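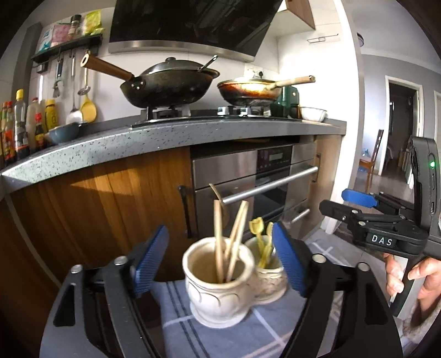
3.2 Where utensils are kept during cooking

Kitchens in the Castmont sample differed little in what they held. Most had one wok, one or two frying pans with lids, a ladle, a wooden spatula and a set of small spoons used for tea or dessert. They differed a good deal in where these things stood while the stove was in use. We therefore recorded storage in two ways: the place a utensil was kept between meals, and the place it was put down during a meal.

Of the 50 households visited, 29 kept their cooking tools upright in an open holder. The others used a drawer, a wall rail or a mix of the two. Holders were made of ceramic, metal or plastic, and several were double, with a tall cup joined to a shorter one. In the double type, long tools such as spatulas and sticks went into the tall cup and small spoons into the short one. Households with a single cup tended to leave the small spoons in a drawer, even when they used them every day.

Figure 4. A white ceramic double holder on a checked cloth. The taller cup contains a curved wooden spatula and three thin wooden sticks; the smaller cup contains yellow spoon-shaped utensils with flower-like heads. A covered wok and a frying pan with a glass lid are on the gas cooktop behind.

2 comments

The ladle was the main exception. It is long enough to need a tall cup, but during meals it was often left in the pan, with the lid resting partly on the handle. Figure 4 shows a wok with a metal ladle handle extending from under its lid. In interviews, cooks described this as a way to save counter space and avoid drips. We coded a ladle left in a pan as "in use" if the pan was on a burner, and as "stored" if it was not.

Cloths and mats under the holder were coded separately. The Stetton pilot had treated them as decoration, but cooks in the November visits spoke of them mainly as something to catch crumbs and water. Holders on a cloth were also more likely to be moved to the dining table with the cloth still under them, and we return to this in Section 4.

1,000 shares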